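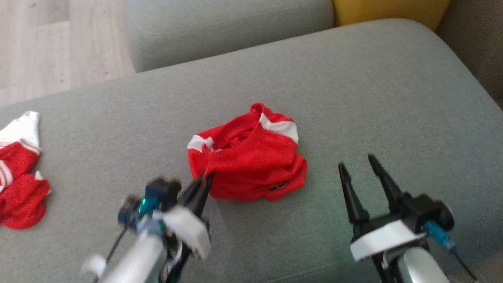 Figure 1. Red garments with white trim on a gray upholstered seat.

Household Textiles, Unit 2: Folding on a Soft Surface
Course handout, Wieczorek Center for Home Studies
Instructor: Sivaprasad Mudaliar

A sofa seat is wide enough for most sportswear, but it gives under the hand. Students who learned to fold on a table should expect their creases to drift and should use lighter pressure than in Unit 1.

Procedure

Lift the garment by its two upper corners and let it hang before laying it down. Bring the side edges together first. Trim and waistbands are stiffer than the body of the garment and should be lined up with each other before any crease is pressed. Smooth from the center outward with a flat palm. Fold the length in half, and then in half again if shelf depth requires it. Printed emblems are kept on the outside and away from the crease line.

Smooth knits slide on closely woven upholstery. Hold the lower layer still with one hand while the upper layer is brought over. Layers that end slightly offset may be corrected by opening the last fold only.

Figure 2. Red cloth folded in layers, right side of the seat.
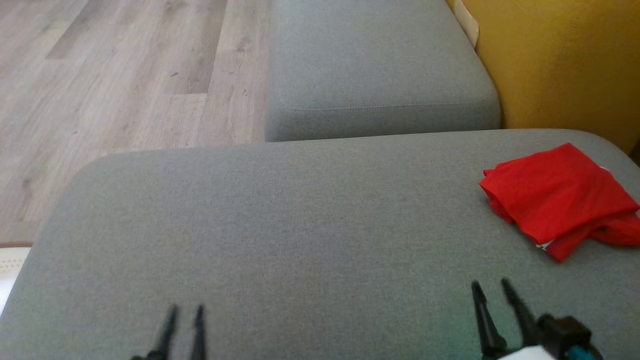

Mudaliar objected, when the Prukau section discussed this unit, that offset edges are marked down too heavily: a pile that stacks level has met the purpose of the fold, and refolding it to please the eye costs time at home.

The grading sheet has been revised accordingly. Edge alignment now counts for 23 of 49 points. Bring two garments with trim to the next meeting, and read the Tritanholm packet on waistbands beforehand.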